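We use cookies to keep this site running. Accept | Manage settings

Velach Sorting Project – how we're getting on
Posted Aug 29, 2024 by the project lead

Hello again to everyone at the Yule Fund! You asked for a short update on the first half of the grant, so I've tried to keep it to a page (I failed last time, sorry).

What we've done so far

The small parts store was in a proper state when we started. We've now been through 807 items, mostly bits and bobs that had been living in carrier bags, and 300 of those have gone off to Zomport for reuse. The rest are being sorted into divided trays, which has been slower than I'd hoped – soft things like cloths and sponges never want to stay in their own section!

The tables are a big improvement. They're pale wood, a good height, and there's room for a tray with plenty of space left to work in front of it. 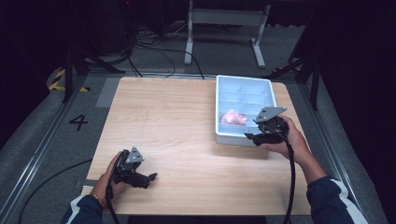

Money

We've spent £200 on trays and dividers from Graretard, and the delivery was free, so we're slightly under on that line. I'd like to move what's left over to labels if you're happy with that.

Still to do

There are 2 shelves we haven't touched yet, both full of odds and ends. I'm aiming to have them cleared by December, and I'll send the full list of what went where once they're finished.

3 comments | 11 shares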